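Section 3. Loading the Three-Compartment Tray

3.1 Purpose

This section explains how to load the Drorko desk tray with small items for storage or for issue to a workstation. It applies to the standard black tray with one long compartment and two short ones. Trays with lids are covered in Section 4.

Read the cautions in 3.3 before loading a tray for the first time.
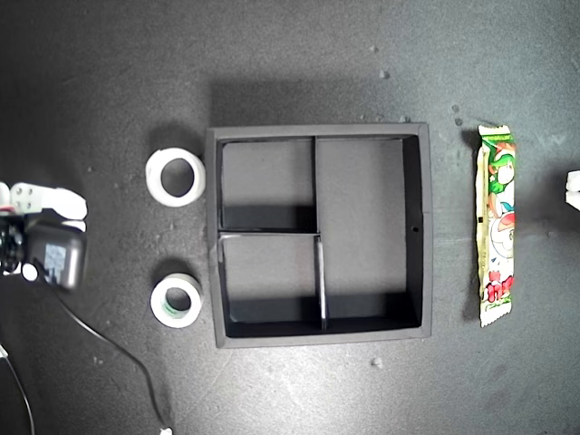
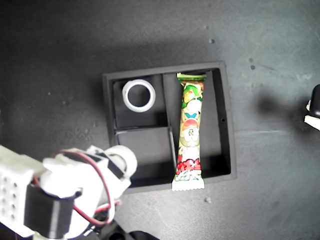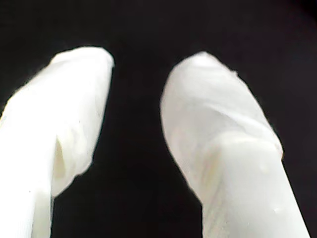
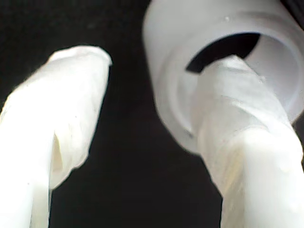 Figure 3-1. Tray loading. First view: open tray with two rolls of tape and a snack packet beside it. Second view: packet in the long compartment and a white ring-shaped item in the upper left compartment. Third and fourth views: close-up.

3.2 Orientation of the tray

Place the tray flat on the work surface with the long compartment on the right. All directions in this manual assume this position. The short compartments are then referred to as "upper left" and "lower left."

A small round hole is located in the inner right wall of the long compartment. Leave it uncovered where possible. Do not use it to hang the tray.

3.3 Cautions

CAUTION: Do not stack loaded trays. The total contents of one tray must not exceed 600 grams.

CAUTION: Do not force an item past a divider. The dividers are thin and may separate from the outer wall if bent.

CAUTION: Keep liquids and unwrapped food out of the tray.

3.4 Loading procedure

1. Wipe the work surface and remove any crumbs or dust from the area where the tray will stand.

2. Turn the tray over and tap it lightly to clear the compartments. Return it to the position given in 3.2.

3. Set out the items to the left and right of the tray before placing any of them.

4. Lay rolls of tape flat, with the center opening facing up. Place one roll in each short compartment. A roll with an outside diameter greater than 70 mm belongs in the Lulier deep tray.

5. Place long, narrow items in the right compartment, parallel to the center divider. Sealed snack packets may be stored here.

6. Press down gently on each item to confirm that it rests on the floor of the compartment.

7. Record the tray number on the issue sheet.

Note: A flexible packet may be longer than the compartment. Its crimped end may extend over the bottom rim of the tray, as in the second view of Figure 3-1, provided that the tray is to remain on the table. Before the tray is placed in a Toma drawer unit, move the packet to another container – folding the end under is not acceptable, as the seal may open.

Note: A short compartment may be left empty. It is not necessary to fill all three before the tray is issued.

3.5 Care

Clean the tray every 7 days with a soft, damp cloth. Dust collects in the corners where the dividers meet the outer wall, and a dry brush may be used there. Do not use solvents. Tape residue should be lifted with a plastic scraper.

Replacement trays may be ordered through the Curkach supply desk. Requests for a different compartment layout should be addressed to Grigore Costache, Storage and Fittings.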